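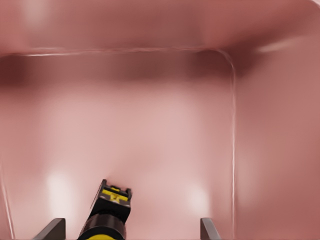

Préparer une démo de bras robot en simulation pour une journée portes ouvertes

Ça fait deux ans que je m'occupe du coin « robot » aux portes ouvertes de l'atelier Judanon, et on m'a encore demandé par mail comment je monte ma démo. Alors voilà, je mets tout ici, comme ça j'arrête de recopier la même réponse (et je saurai où la retrouver l'année prochaine, parce que je perds toujours mes notes).

Le principe : un bras simulé, une pince à deux doigts, un bac rose, un objet noir et jaune à déposer dedans. Les visiteurs regardent sur grand écran la vue prise depuis la pince, et ceux qui veulent prennent la manette. Pas de vrai bras sur la table cette fois. J'adore les vrais bras, hein, mais avec des enfants de six ans qui passent les mains partout, je préfère dormir la veille.

Ce qu'il vous faut

Un ordinateur portable avec une carte graphique correcte, un écran ou un vidéoprojecteur, une manette de jeu filaire, une rallonge, du ruban adhésif de sol pour les câbles. Côté logiciel, j'utilise Lirkard, le simulateur qu'on bricole à l'atelier, mais la méthode marche avec n'importe quel simulateur qui sait afficher une caméra embarquée. Prévoyez une deuxième manette. La mienne a rendu l'âme à 14 h pile l'an dernier, en pleine file d'attente !

Étape 1 : partir d'une scène presque vide

Ma première version avait une cuisine complète, avec étagères, vaisselle, fenêtre, tout le bazar. C'était joli et ça ramait. J'ai tout viré. Maintenant je garde un bac, un objet, un bras, et une table pour poser l'ensemble.

Pour le bac, prenez une couleur claire et unie, bien différente de l'objet. J'ai choisi un vieux rose un peu poudré avec un objet noir et jaune : même du fond de la salle, on comprend où regarder. J'avais essayé un bac gris avec les doigts gris foncé de la pince, et les gens plissaient les yeux.

Gardez un peu de brillant sur la matière du bac. Les petits reflets blancs aident à lire le volume. Sans eux, vu de près, le fond et les côtés se confondent dans le même rose et le pilote du moment ne sait plus où il en est. Par contre, n'exagérez pas la brillance, sinon ça devient un miroir.

Étape 2 : placer la caméra sur la pince

C'est l'étape qui m'a pris le plus de temps. Il faut voir le bout des deux doigts en bas de l'image, juste assez pour comprendre ce qu'on fait, et laisser toute la place au reste. Si les doigts montent trop haut, ils cachent l'objet. S'ils disparaissent, on pilote à l'aveugle.

Je procède comme ça : je ferme la pince, je règle la caméra pour que les pointes restent visibles, puis j'ouvre à fond et je vérifie que je vois encore les deux doigts. Ensuite je descends dans le bac et je regarde si on distingue toujours les parois. Attention au bord supérieur, qui peut prendre énormément de place à l'écran quand la caméra est basse. Ça surprend au début, on a un peu l'impression d'avoir la tête dans un placard rose !

Notez l'angle quelque part une fois que c'est bon. Je dis ça pour moi.

Étape 3 : régler la vitesse pour des débutants

Divisez par trois la vitesse qui vous paraît confortable. Vraiment. Vous, vous avez passé des soirées dessus, la dame qui s'assoit avec son manteau sur les genoux n'a jamais touché une manette. Je mets aussi une petite zone morte sur les sticks, pour que le bras ne parte pas tout seul quand quelqu'un a le pouce lourd.

Un bouton pour ouvrir, un bouton pour fermer, un bouton pour tout remettre à zéro. Les autres, désactivés. Collez une gommette sur celui de la remise à zéro et gardez-le pour vous.

Étape 4 : la prise et la dépose

Pour l'explication au public, je fais un passage complet moi-même en parlant. J'approche lentement, j'aligne les doigts de chaque côté de l'objet, je ferme, j'attends une seconde, je monte. Puis je vais au-dessus du bac, je descends et j'ouvre.

L'objet a le droit d'être penché, et laissez-le comme ça si c'est stable. Les visiteurs veulent toujours le redresser, et c'est là qu'ils cognent la paroi. Je leur dis de viser l'espace libre et de ne pas chercher la perfection.

Si l'objet glisse dans la simulation, augmentez le frottement des doigts avant de toucher à la force de serrage. Avec trop de force, chez moi, il partait comme un noyau de cerise. Gros succès auprès des ados, remarquez.

Étape 5 : organiser le passage

On avait 18 créneaux l'après-midi, avec 9 chaises devant l'écran pour ceux qui attendent. Un créneau, c'est une mini-démonstration puis un essai libre. Anselmo Arrieta, qui tenait l'accueil, envoyait les groupes au fur et à mesure et m'a fait un signe chaque fois que je parlais trop (souvent).

Laissez les gens rater. Le premier essai finit presque toujours avec la pince contre le bord du bac, tout le monde rigole, et le deuxième va beaucoup mieux. Si vous prenez la manette des mains de quelqu'un, c'est fichu, il n'y reviendra pas.

Les questions qui reviennent

« C'est un vrai robot ? » Non, tout est calculé, et je le dis dès le début. Un monsieur m'a quand même demandé où était caché le bac.

« Pourquoi s'entraîner en simulation ? » Parce qu'on peut recommencer sans rien casser. Mon journal d'essais en est à 2186 lancements pour cette seule scène, j'aurais fini avec un tas de plastique.

« Il peut le faire tout seul ? » Dans cette démo, non, c'est la personne à la manette qui décide de chaque mouvement.

Avant d'ouvrir la porte

Coupez la mise en veille, les mises à jour et les notifications (ma mère m'a écrit en plein écran). Lancez la scène au moins une demi-heure avant et faites cinq remises à zéro de suite pour vérifier que l'objet revient bien à sa place. Scotchez les câbles. Mettez une bouteille d'eau derrière vous, loin du portable.

Pour la prochaine fois, je voudrais ajouter un deuxième objet, plus rond, et une vue de côté dans un coin de l'écran. Si vous avez déjà combiné les deux vues sans perdre en fluidité, dites-moi comment en commentaire, je suis preneuse !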